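The cup nobody washes up

I think we should stop buying disposable cups for the shared table at Farnbridge. I have thought so since April, when a 300-pack arrived from Sirport and went into the cupboard next to two shelves of perfectly good mugs.

The argument for them is that they save work, and for a big open day I accept it. On an ordinary afternoon the work is only moved. A mug gets carried to the sink by the person who used it, most of the time. A light cup gets put down, tips over and stays where it fell. Someone else then has to look inside it before deciding whether it is rubbish.

## What gets left out

Cups are the worst of it, but they draw other things. Once there is one on its side, a snack bag joins it, then a tray that belongs in the kitchen. People treat a table as they find it. Leave it clear and they mostly keep it clear.

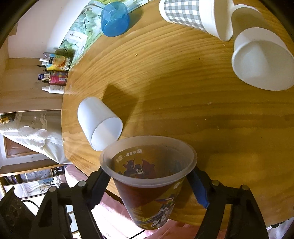 Cups on their sides and crumbs in the first picture, a crumpled snack bag and a white tray in the second.

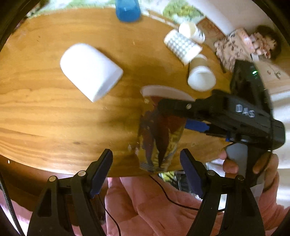
## The printed ones

The decorated cups are a separate matter. I understand why people keep them. A cup with armoured figures all over it in red, navy and yellow is more fun than a plain one, and throwing it out feels wasteful. My objection is that keeping it is seldom followed by using it. It goes to the back of the shelf, then comes out again when the mugs run short, and by then it has been round the table with everyone else's.

If you want one, take it home. It will hold pens or paintbrushes well enough.

## What I would do

Put the Sirport cups on the top shelf and bring them down for open days only. Buy 5 more of the plain Bilyk mugs, the ones that stack, and keep them at the front of the cupboard. Move the bin from the corridor to the end of the table. At present it is 4 steps outside the door, and that is too far for an empty bag.

The usual reply is that mugs break. They do. We have lost 2 in the time I have been coming, and one of those was already chipped. I would sooner sweep up a mug now and then than pick through cups every evening before I can wipe the wood down.

The top shelf is free now. The cups could go up there this week.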